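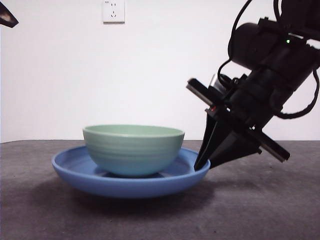
Green bowl on a blue dish.

Home | News | Classes | Kiln diary | Contact

Soup evening and the question of the lunch table

Dear members and friends,

The winter soup evening will be on Saturday at the Landport hall, and the doors open at 6.30 pm. Last time we were late with the bread, so this year I have ordered it from Lozano bakery two weeks before, and they have promised me 140 rolls. If you have a food allergy, please write it on the sheet beside the door. It is not enough to tell me in the corridor, I will forget it.

There will be three soups: lentil with lemon, potato and leek, and a tomato soup which my mother made when I was small and which needs a whole day. The tomato soup has no cream. Some people asked for a fish soup, but the kitchen in Landport has a very weak fan and the yoga group comes in on the next morning.

Please bring your own bowl and spoon. In the first years we used paper bowls, and after each evening we had two big bags of rubbish and many burnt fingers. A bowl from home keeps the soup warm for longer and everybody knows which one is theirs. A plate to put under it is useful too, for the roll. For those who come directly from work we keep ten bowls in the cupboard, but they must be washed and put back before you go home.

A ticket costs 10 pounds and children under seven eat free. The money goes to the repair of the lunch table at Sirkent Street, where one leg has been standing on a folded newspaper since January. The carpenter looked at it and says that the top is still good. He will need two days, and in this time the Tuesday lunch will move to the small room upstairs. I am sorry for those who find the stairs difficult. Please ring me and we will bring your lunch down to you.

We still need people for washing up, from nine until the end. Last year it was four of us and my hands were red for a week! If you can stay even half an hour, it is a big help. You can also lend us a large pot with a lid, with your name on the bottom.

After the soup, the Ninik choir will sing. They have prepared five songs, and the last one is for all of us together, so there will be song sheets on the chairs.

With warm greetings,
Yolanda Garrido

Recent items
Choir practice moves to the library room
How we make the lentil soup for 100 people
Lost: one brown glove, left hand
New opening times for the Sirkent Street kitchen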